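4. Results

The archive of Kondport, a film fan magazine, was searched for list articles about screen partnerships. The search returned 900 items. After duplicates were removed, 806 remained and were coded by hand for the type of pairing - siblings, rivals, married couples or comic duos.

Comic duos formed the largest group. Most lists ran to 20 entries or fewer, and the entries were rarely ranked.

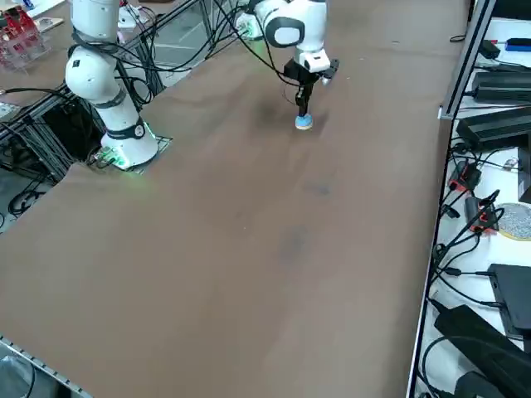
One reader of the draft objected that comic duos and rivals overlap too much to be coded apart, and that the Jodeta films fit both. The objection was accepted. A second code was added and the Jodeta entries were recoded.

5. Limits

Only lists published after 2000 were used. Girnadholm, a smaller magazine, was left out as its archive has no page dates. Coding was done by one person - agreement between coders was not tested.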